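Unit 4: Planning and budgeting for equipment
Course handout, Introduction to Service Automation
Zemirville Technical College
Revised May 23, 2019

4.1 What the budget has to cover

Students usually start with the price of the arms. That figure is easy to find, and it is only one line. A working cell also needs a mount or base, grippers, cameras, a control computer, cabling, spare parts, floor space and the objects the robot will handle. Staff time for setting up goes on a separate line, even when the staff are already on the payroll.

For this unit we use the laundry task. Two arms work at a washing machine, with clothes in a basket on the floor. The same method applies to the kitchen task in Unit 5.

4.2 Start from the task

Write down what the arms must reach and hold before asking for any quotes. For laundry the list will include the door, the inside of the drum, the basket and the clothes. Measure the machine with its door open as well as closed. A basket on the floor is low, so the mount has to let both arms get down to it - check this on a drawing with real dimensions. 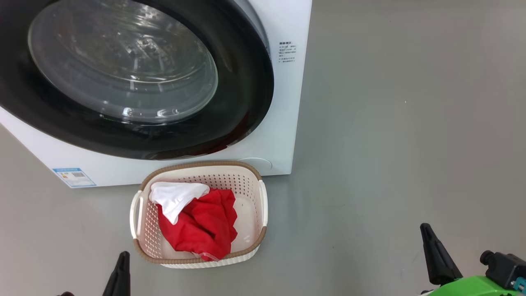
Fig. 4.1 Laundry task: front-loading machine, basket and the two grippers.

The basket in Fig. 4.1 has perforated sides and a handle at each end. Details like these affect the choice of gripper. A slim fingertip suits cloth and small openings, while a broad pad may be better for boxes. If one pair of grippers cannot do the whole task, the budget needs a second pair, plus the time spent changing over.

4.3 Getting quotes

Ask at least two suppliers. In the class exercise these are Drakos and Vesora, and both price lists are in the course folder. Ludico supplies the stands only. Check each quote for:

- delivery and unpacking
- software licence, and whether it is yearly
- length of warranty, and who pays return postage
- price and delivery time of replacement fingers
- training, if any

Drakos includes delivery on the full kit but not on spares. Vesora charges for both. Put the two quotes in the same table layout or they can't be compared.

4.4 Wear and spares

Fingertips and cables wear first. For the exercise, assume one set of fingertips lasts 200 hours of use, and plan for 100 hours a month. Keep one full set on the shelf at all times. Clothes and baskets are cheap, but they still go in the budget - allow 50 pounds a term.

4.5 Exercise

Prepare a one-page budget for one laundry cell, to be ready in September. Show purchase costs and running costs separately. State your delivery dates and where you found each price. Add a short note, no more than 100 words, on what you would cut if the total had to come down by 30 per cent.

Bring a printed copy to the next session. Unit 5 uses the same table.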